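Lumanlan (software)

Lumanlan is a planning and control stack for two-arm tabletop robots. It covers perception, task planning, motion planning and the low-level control loop, plus a set of command line tools for logging and replay. Started at the Alstead lab as a replacement for an older scripted system called Drermont, still partly in use. First written by Mwangi Kioko, planner later rewritten by Gearóid Mac Mathúna. The name is written with one capital letter, older pages have it as LumanLan.

Overview

The stack is aimed at jobs where two arms share one table and the objects are small, mixed and not fixtured - desk items, packets, boxes with lids. Each arm has its own controller process. One planner sits over both. Perception runs seperately and publishes a list of objects with poses, which the planner reads when it wants to and not on a clock.
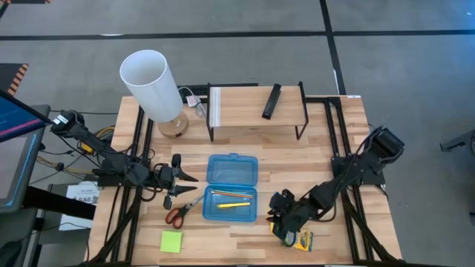

Zerinau Robotics Wiki - maintained by the Manipulation Software Team

Typical table setup: an arm on each side, open pencil box in the middle, scissors and sticky notes on the left, stapler on the riser shelf. Layouts like this are used for planner work as the items differ so much in height and grasp type. A pencil needs a thin pinch. A stapler is long and heavy at one end. Flat packets are the hard case, see Known problems.

Perception

Input is color plus depth from fixed cameras. Three stages: segmentation, pose fit, tracking. Segmentation is a learned model, the other two are mostly plain geometry. Every object gets an ID that should survive being moved or briefly hidden. It does not always survive. When two IDs merge, the tracker keeps the older one and writes a warning to the log.

Translucent plastic is handled by a separate path. Depth readings go through the wall or come back as noise, so the pose fit leans on the color outline and ignores depth inside it. Slower, but the box stays put in the world model. Containers carry an extra open/closed flag and, if they have a lid, a hinge angle.

Task planner

Takes a goal as a short list of facts (marker in box, box closed) and works backward to a sequence of skills. Skills are pick, place, push, hold, open, close and handover. Each one has preconditions and a time limit. Default limit is 20 seconds, settable per skill.

Arm assignment is decided late. The planner picks the sequence first, then gives each step to whichever arm can reach with the shorter path. Mac Mathúna's rewrite added paired steps, where one arm holds a container and the other does the work inside it. Before that, pairs had to be written by hand in the task file.

If a skill fails twice on the same object the planner drops it to the end of the queue and goes on. After that it asks for an operator.

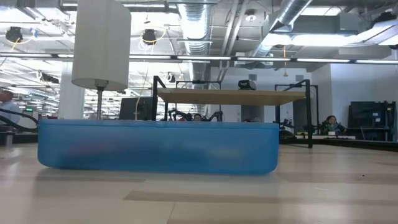 Motion planning

Sampling-based, with a smoothing pass after. Both arms are planned as a single system when their paths come near each other, otherwise separately, which is much faster. The switch is made by checking swept volumes. Tall objects such as lamps are padded in the collision map, and so is anything with a loose cord. Cables on the arms themselves are modeled as a fat sleeve around the wrist - crude but it works.

Containers get a hollow collision shape with walls, so a gripper can be planned down inside. Turning a container on its side makes the shape update with the pose. Version 1 did not do this and treated every bin as a solid block.

Control

Joint-level position control with a soft force limit at the gripper. Commands are interpolated between planner waypoints. On a missed deadline the controller holds position and does not guess. Grip force is set by object class, not measured weight. Version 2 added a slip check based on motor current, off by default.

Tooling

lum-log records all messages in a run to one file. lum-replay plays it back against any planner build, without hardware. lum-diff compares two plans step by step and is the tool most people on the team open first. The regression set has 655 recorded runs, of which 29 are marked as known failures and skipped unless asked for.

Scene files are plain text. Poses in meters, angles in radians. Drermont used degrees, and the import script converts them, but check the hinge angles by hand after.

Known problems

Flat packets lying on the table are often missed or merged with the tabletop. Striped wood makes it worse as the segmentation model follows the grain.

Glossy reflections on the table from overhead lights can show up as thin objects. Filter is in the config under ghost_min_height.

Handover has no recovery step. If the recieving arm misses, the run stops.

Calibration drift between the two arm bases. Recalibrate after any change to the rails.

History

Kioko's first version was a single script with the planner and controller in one process. Split up after a planner crash took the control loop down with it. The perception code was brought over from Drermont and has been mostly replaced, apart from the camera drivers. Paired steps landed in July, slip check after that. Moving the task files to the new format is still open.

See also

Drermont
Scene file format
Two-arm calibration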